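The Tidying Lessons
By Heledd Landeg

I was hopeless at it for the first hour, I should say that now.

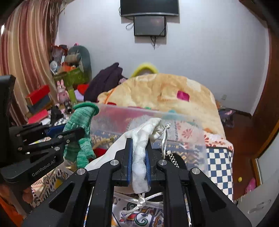 Gwion Watkins had warned me I would be. He runs collection for Skyrme, a small outfit that pays people to do chores slowly and with the wrong hands, and he'd watched plenty of confident tidiers come unstuck over a single sock. You hold a gripper in each fist, squeeze to close it, and get on with your housework while the camera on it takes everything down. Every pick, every fumble, every muttered word (they strip the sound out later, thank goodness!).

My target was 41 good goes. I managed 13 before lunch.

Cloth is the trouble. A mug is the same shape whenever you reach for it, but a drawstring bag is a different object each time you let go. Grab it by the flat part and it slides away. Pinch up a fold first and you've got something to hold – and that pinch, Gwion says, is what the learning system is short of. It has seen more than 914 of them and still goes for the middle.

Delyth Ruddock, who checks the recordings, doesn't want perfect ones either. She rang me that evening about a go I'd been rather proud of. Too quick, she said, and could I please look at what I was picking up? The ones she keeps are often the messy ones, where someone misses, backs off and tries from the other side.

She also likes a proper lived-in room. Early on they used a bare studio with one table and one box, and the system they trained there went to pieces in Prys Eynon's spare bedroom. Now they go to people's homes and leave the clutter where it lies.

I went back the next day and did 23 before my wrists gave out. Delyth kept most of them.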